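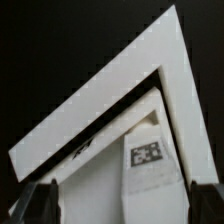
Attachment 1: wrist camera, tag on the white block between the fingers, both angled pieces above it.

Ticket 897, Irnholm cell, student arm project
Opened by: Afiq Sembiring
Assigned to: Yolanda Mercado
Priority: 2
Status: open

Problem: Tag pose from the wrist camera jumps between two orientations while the arm is holding still. The grasp planner takes whichever comes first, so the approach angle is wrong on 4 of 18 runs. No error in the log.

18 October 2018, Sembiring
Restarted the detector node. No change. Reloaded the September calibration file. No change.

Mercado
The tag is soft in the attachment. I can see the black border but the cells are hard to separate. Check focus before touching the planner. Also confirm the tag size in the config matches the print.

Sembiring
Tag size was wrong in the config. Fixed. Jumps are smaller but still there.

Blackwood
Same behavior on the Drunidar arm last term. We rejected any pose that flipped from the previous one. Branch is on the club server.

Mercado
Merge it on a test copy only. Refocus the lens first and repeat all 18 runs. Leave this open until the results are attached.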